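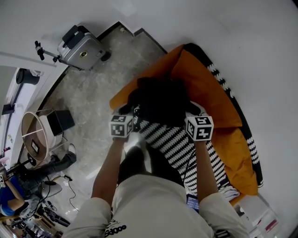

Hands on the black cloth, a marker cube on each wrist.

Cisley learns by watching

Those of you who came to the November open evening will remember Cisley as two bare arms clamped to a plank, waving at the dish towels and now and then dragging one onto the floor. Well, she has moved on since then! Muammer Ersoy has had the whole project at home for most of the fall, and I went over with a tray of pastries and every intention of staying for half an hour. I left well after dark.

The plan is still the same one he pitched to us back when the Isteck workshop had that leak over the lathe and we all had to meet in the hallway: a pair of arms, built for under $300 in parts (motors not included, he asks me to say, after the discussion we had last time), that can pick up a piece of cloth from a soft, lumpy surface and fold it into something you could put in a drawer. The motors came out of the two Felon units that some of you helped take apart, and the rest has been printed or cut on our own machines.

What's new is how he is teaching her. For months he typed in positions by hand, and anyone who has tried to describe the corner of a T-shirt in numbers will know how that went. Now a person does the folding and the software follows along. You strap a white cube to each wrist, every cube printed with black square patterns, and the camera works out from the patterns where your hands are and which way they are turned. Then you fold. Then you shake the thing out, drop it back down and fold it again, and you go on like that until your back complains or the pastries run out.

I had a turn at it myself and I'm afraid I'm too fast. Muammer kept telling me to slow down at the edges, where the hands come close together and one cube can hide the other. Black cloth has been the hardest of the lot (the camera loses the folds in it), and that's why he keeps going back to it. Patterned covers underneath are no trouble as long as the stripes are wavy or slanted. A checkered tablecloth was a disaster, and he has put it away.

He set out to collect 500 good folds before the end of the season. The count stood at 911 when I left, though he would like it known that plenty of those are socks. Training runs overnight on the old Li computer from the back room, and yes, that is where it went, and yes, he signed it out.

As for Cisley herself, she can now find an edge, pinch it and lift it. Bringing it across and laying it flat is another matter, and her left wrist has a wobble that Muammer blames on a printed bracket and I blame on the screws. If anyone has 5 mm shoulder bolts lying in a drawer, short ones, please bring them in and leave them in the blue tub by the sign-in book.

He could also use more hands, quite literally. People all fold differently, and he wants as many habits in the pile as he can get, including the bad ones. No experience needed, just bare wrists and a bit of patience. Catch him at the workshop any evening after seven, or leave a note in his cubby, and do say whether you're left-handed. He only has one so far.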